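Household Chores Project, progress report to Eminlow Fund
8 February 2021
From: Jade Simard, Bandotdale bench
cc: Ohemaa Abugri

Short version: small objects on a table, getting there. Whole chores start to finish, not yet. Money is on track, schedule is two weeks behind on the bathroom tasks. Longer writeup comes with the Salazar numbers, don't have those yet.

Where we are

Bathroom sink set is the main thing this period. Toothbrush, toothpaste, cup. You asked in the last call why we're spending so long on something a five year old can do. Fair question. A toothbrush is thin, stands up badly, and has a right way round. Get it a little crooked in the fingers and it hits the rim of the cup every time. The tube is easier to grab but people want it put back cap down, and the policy doesn't care about that unless the demos do.

1,168 demos recorded by hand so far, all with the hand-held grippers. Ohemaa went thru them and threw out 257, mostly rushed endings where the person let go too early. Harsh but I agree with her. New rule is pause before release.

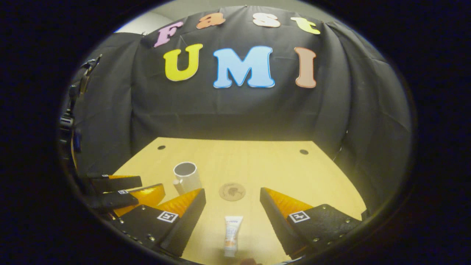
Trained on what was left. Ran 40 trials of the full sink task on the arm, start to finish with no help. Result was poor, up to 67 percent on the best day for the cup and tube part only, well under that once the brush is added. I would not show this to Vikanstead as a product. I would show it as a reason to keep going.

Failures, in the order they bother me:

1. Brush turns in the grip on the way over. Softer squeeze made it worse. Trying a grab lower on the handle next.
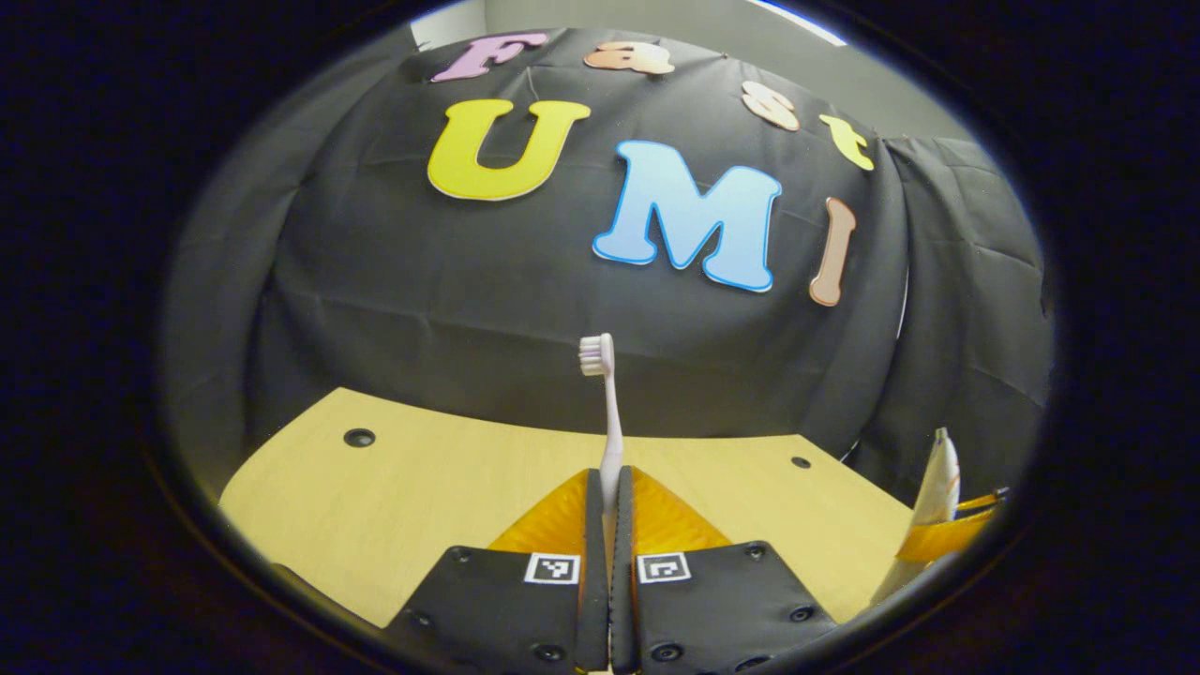 2. Tube tips after release. Partly the demos, see above. Partly a half used tube just doesn't stand the same as a full one, need to record both.

3. Lighting. Policy got noticeably dumber when we moved the lamp. Will record under more than one setup.

Shop floor side

Less to say. Shelf facing trial at Vikanstead is paused until they finish moving aisles. Their manager wants to know if it can restock overnight with no staff in. Told her no, and not this year. Facing up boxes that are already on the shelf is realistic, opening cartons isnt.

Next

- Brush-only demos, second lamp position
- Rerun the same trials so the numbers compare
- Salazar to send finger wear results
- Decision from you on whether laundry stays in scope for August. Ohemaa says drop it, I'd keep towels and drop everything else

Need that last one soon as it changes what we order. Budget sheet follows seperately.

Jade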